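一个人的晚饭，不必有个说法

我搬到现在这个住处以后，第一次被房东太太问的问题是：“你一个人，晚上吃什么？”她没有问我有没有稳定收入，也没有问我半夜练不练小提琴。我说随便吃点。她脸上的表情我至今记得，和后来医生看我体检单时差不多。

这些年我发现，“随便吃点”四个字在中文里几乎等于求救。你对长辈说，长辈第二天寄来一箱腊肠；你对同事说，同事给你介绍对象；你对网络说，网络给你推一口1.2升的小锅，附带一位穿亚麻围裙的女士，她在晨光里用这口锅给自己炖了一盅雪梨，然后对着镜头慢慢地笑。我想说的就是这件事。一个人的晚饭，近来承担了太多它承担不了的东西。

从前的批评比较朴素。我外婆那一代人看一个人吃饭，看到的是可怜。她形容巷口的一个老先生，说他“端着碗站在灶台边上就吃了”，语气里有一种对世道的失望，好像老先生连凳子都被人搬走了。老先生有凳子，我见过，两把，都是藤的。他就是爱站着吃，吃完转身就能洗碗，省得再走回来。这个理由他讲给我外婆听过，外婆听完叹了口气，说，你看，都这样了还嘴硬。

现在的批评换了衣服。现在没人说你可怜，那不礼貌。现在说的是“你要好好爱自己”。我第一次听到这句话的时候正在办公室的微波炉前面排队，说话的是邻桌，她看了一眼我手里的饭盒，里面是昨天的米饭和昨天的半块豆腐。她说得很真诚。我端着饭盒，忽然觉得自己对自己犯了某种过失，轻微的那种，要写检讨但不用停职。

爱自己，落实到晚饭上，据我观察有一套相当严格的标准。要有颜色，最好三种以上。要有一个好看的碗。菜要现切，葱花要最后撒。要坐下来，要把手机放到一边，但是放到一边之前要先拍照。最好点个蜡烛，蜡烛不能是停电用的那种。全套做下来，我试过，从进门到动筷子是两个小时，吃用了四分钟。剩下的时间在刷那个好看的碗，因为它不能进洗碗机，说明书上写的，而我也没有洗碗机。

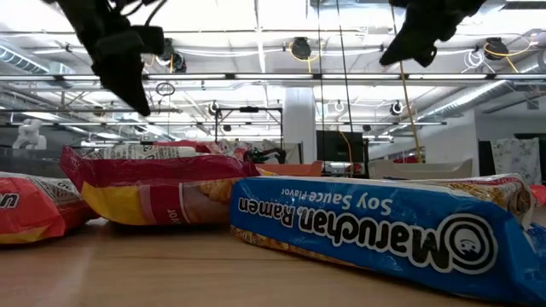 我有个朋友叫Junaid Tanoli，在一家叫Telleck的公司做账，是我认识的人里吃晚饭最没有负担的一个。他的晚饭有两种，一种是煮面，一种是煮面加一个蛋。加不加蛋取决于有没有蛋。有一回我们几个人在他家坐到很晚，有人问他，你天天这么吃，不觉得亏待自己吗？他想了很久。他是那种会真的去想的人，你问他“吃了吗”他都要核实一下。想完了他说，我中午吃得挺好的。

全桌人都觉得这是答非所问。我后来走在路上，越想越觉得他答得很准。我们给晚饭定罪的时候，默认它代表了一个人全部的生活质量，像抽查作业，抽到哪本算哪本。可是一天有好几顿饭，一个星期有更多，一个人中午跟同事在楼下吃了酸汤鱼，周末去父母家被喂到走不动路，他在中间某个晚上烧一锅水，把面饼放进去，站在旁边看它散开，这件事到底说明了什么呢？我看只说明他那天晚上不想洗两个以上的锅。

说到锅。市面上关于独居做饭的书我买过几本，当时是真心想上进。这些书有个共同的毛病，就是作者显然不是一个人住的，或者一个人住但有三个冰箱。书里写“一人份红烧肉”，用料是五花肉半斤，冰糖若干，八角一颗，桂皮一小段，香叶两片，黄酒小半杯。我为了那一颗八角买了一包八角。那一包八角跟着我搬了一次家，现在还在橱柜的第二层，香味已经全部转移到了旁边的茶叶里。一人份的难处从来不在肉上，在那一包八角上。谁家超市肯卖一颗八角给我呢？我去Monby问过，那是我楼下的超市，收银的小姑娘以为我在说暗号。

这里面有一笔账，写书的人不大愿意算。食材是按家庭卖的，菜谱是按家庭写的，除以四的工作留给了你自己。盐可以除以四，鸡蛋除以四就有点为难。一把芹菜，做一次菜用掉三根，其余的在冰箱里用一个星期的时间慢慢变成另一种东西，你每天开门都跟它对视。我认识的独居者里，没有谁没扔过芹菜。有人扔的时候还会跟它道歉。相比之下，一包面就是一包面，打开，煮掉，袋子扔了，两不相欠。它是食品工业里少数把一个人当作一个完整单位来对待的产品，光凭这一点我就愿意替它说两句话。

当然，替它说话是有风险的。你一夸速食，立刻会有人从养生的方向赶来。我先把话说在前面：我知道它咸，我知道它没有多少蔬菜，我也知道那位据说天天吃它然后怎样怎样了的远房表弟。每个人都有这么一位表弟。我没有主张天天吃。我主张的东西小得多，就是一个成年人今天晚上吃了一碗面，明天可以不必向任何人解释。

解释是很累的。我注意到独居的人在说起自己的晚饭时，总会加一个限定。“今天太晚了，就……”“这几天忙，所以……”“冰箱正好空了。”这些从句的功能跟请假条一样。已婚的人很少这样说话。我姐姐一家四口上个月连着吃了几顿速冻水饺，她在电话里讲起来理直气壮，说省事。四个人一起吃水饺叫省事，一个人吃水饺叫凑合，水饺还是同一个牌子。我跟她指出过这一点，她说那能一样吗，我们有四个人。我没有接着往下问，她那头有个孩子把醋打翻了。

她的话里有个假定我觉得值得拎出来。人一多，饭就自动获得了意义，吃什么都是团聚；人一少，意义就得从菜里往外找补。所以独居者的晚饭才会被要求有三种颜色。没有人坐在你对面，那么至少应该有一朵西兰花。西兰花坐在那里，替代了一位家属。

我不反对西兰花。我反对的是把晚饭当成一份材料，交给某个看不见的评审，去证明一个人过得还行。评审是谁呢？以前是外婆，是巷口的邻居，好歹有名有姓，你还可以跟她顶嘴。现在换成了自己。很多人一个人在家，关着门，拉着窗帘，还是觉得有谁在看着那口锅。我有一次站在厨房里直接从锅里捞面吃，捞到一半，停下来，去拿了一个碗。厨房里就我一个人。我把面倒进碗里，又把碗端到桌上，坐下，觉得体面多了，然后发现筷子留在了灶台上。

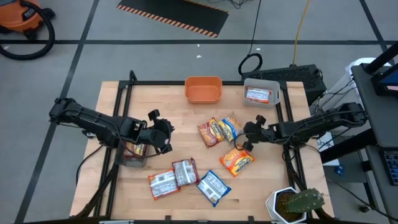 去年九月，我在一个读书会上认识了Sadia Minhas。她教中学地理，离婚以后自己住了很久，话不多，饭量很大。轮到她分享的那一次，主持人请大家谈“独处的仪式感”，前面几位谈了手冲咖啡、香薰和黑胶唱片，有一位谈了抄经。轮到她，她说她的仪式是回家先把内衣脱了，然后吃饭，吃什么看灶台上有什么。全场静了一下，主持人说谢谢，非常真实。“真实”这个词用在这里，就像餐馆里说一道菜“很有特色”。

后来我们熟了，我问她当时是不是故意的。她说她烦“仪式感”这三个字。她结婚的那些年里每天晚上做三菜一汤，摆得整整齐齐，那才叫仪式，每天一场，她是唯一的工作人员。好不容易散了戏，现在又有人跑来跟她说，一个人也要隆重，一个人也要摆盘。她说，那我离的是什么婚。

我把这句话转述给好几个人听，女的都笑，男的有一半在想。

三菜一汤这件事，确实值得从做的那个人那一头看一看。我们怀念一桌子热菜的时候，脑子里的位置总是坐着的。很少有人怀念站着的那个位置，怀念在油烟机底下听别人在客厅里喊“好了没有”。所以当一个做了半辈子饭的人终于只给自己弄吃的，她决定不弄，我以为这里面有一点应得的东西，像退休。我们不会跑去对一个退休的司机说，你周末也应该自己开车出去兜兜，要对自己好一点。

也有反过来的情况，我得公平一点。我楼上那位先生，退休以后一个人，忽然爱上了做饭，每天下午四点整开始剁东西。他剁得很有感情。他做蛋饺，一个一个用汤勺摊，有时候给我送几个下来，味道非常好。他做这些没有对谁交代的意思，他就是喜欢听蛋液碰到热勺子那一声。这样的人我由衷佩服，也由衷希望他换一块厚一点的砧板。所以问题不在于做得多还是做得少。你高兴炖，就炖一下午；你不高兴，就烧水。麻烦的是中间那一大片人，炖的时候嫌累，烧水的时候嫌丢人，两头都没落着好，最后点了外卖，一边等一边内疚，外卖到了，凉的。

外卖我就不展开了，那是另外一种忏悔。只提一点，起送金额。我住的这一带，一个人要凑够起送，往往得多要一份不想吃的凉菜。我冰箱里常年有一盒拍黄瓜，都是凑出来的。有时候我怀疑整条街的独居者都在替同一个黄瓜供应商还贷款。

生意人看得比谁都清楚。“一人食”三个字早就印得到处都是。有家叫Paracha的店开在我上班的路上，门口写着“给认真生活的你”，里面全是单人座，面对着墙，墙上挂着小灯。一碗汤面卖得比两碗还贵，多出来的部分大概是那盏灯。我进去吃过，面是好的，汤也是好的，托盘上放了一张小卡片，写着“今天也辛苦了”。我旁边的人把卡片举起来看了很久，收进了包里。我没有嘲笑他的意思，那阵子我自己也收了一张，夹在水电费单子里，后来交费的时候一起递给了窗口。

可是“认真生活”这几个字我还是有意见。它暗示外面那些人，在家里捧着锅的那些人，生活得不认真。Junaid不认真吗？他做账做到小数点后面两位，给他母亲每天打一个电话，他养的一盆薄荷长得像灌木。他把认真用在了别处，到晚上七点钟用完了。一个人每天的认真大概是有配额的，有的人用在早上，有的人用在孩子身上，有的人用在跟甲方来回改的第18版方案上。轮到晚饭，柜台已经拉下来了。你隔着卷帘门跟他说，要好好爱自己啊。他也很想回答你，他嘴里有面。

我母亲对这个问题有她的解法。她每隔一阵就来电话，问晚上吃了什么。头几年我撒谎，编菜名，编得还很细，说清炒了一盘荷兰豆，放了几片腊肉。编到后来穿帮了，因为她问荷兰豆多少钱一斤，我说了一个2000年的价钱。她在那头沉默了几秒钟。我以为要挨训，结果她说，你爸出差的时候，我也不做的。

这件事我从来不知道。我从小印象里的母亲，晚上六点一定在灶前，四个菜，从不重样。我问她那你吃什么。她说，开水泡饭，半块腐乳，靠在床上，边看电视边吃，可舒服了。她说“可舒服了”的时候声音低下去，好像我父亲在隔壁，其实他早就听不太清了。她又说，你那时候住校，不晓得。

她把这个秘密守了几十年，为的是半块腐乳。我想象她听见楼道里有脚步声，赶紧把碗往床头柜后面放。我又想到外婆，她失望了一辈子的那位站着吃饭的老先生，她自己一个人在家的中午到底是坐着还是站着，现在也没法问了。说不定这个家里每一个人，在别人不在的时候，都吃得很随便，也都挺高兴，回头见了面又互相叮嘱要按时吃饭，要多吃青菜。

从那以后我们母女俩的电话轻松了很多。她问吃了什么，我照实说，面。她就问什么面，加没加蛋。我说没加。她说，蛋还是要加一个的。这是她的底线，我尊重，下一次我就说加了。

房东太太那边进展比较慢。她上个月来收房租，照例往厨房里望了一眼，看见灶上有一口锅，锅里有水，很满意，说，哟，开火了。我说是啊，开火了。水正在烧，面饼拆开了放在旁边的盘子里。她站在门口跟我讲了半天她儿媳妇怎么煲汤，排骨要先飞水，玉米要后放，讲到水开了，我去关小火，她跟过来看，看见了那块面饼。

她看了看面饼，又看了看我，把房租数了一遍，放进包里。走到楼梯口又回过头来，问我放不放香菜，她阳台上种了一些，长疯了，吃不完。

我说放。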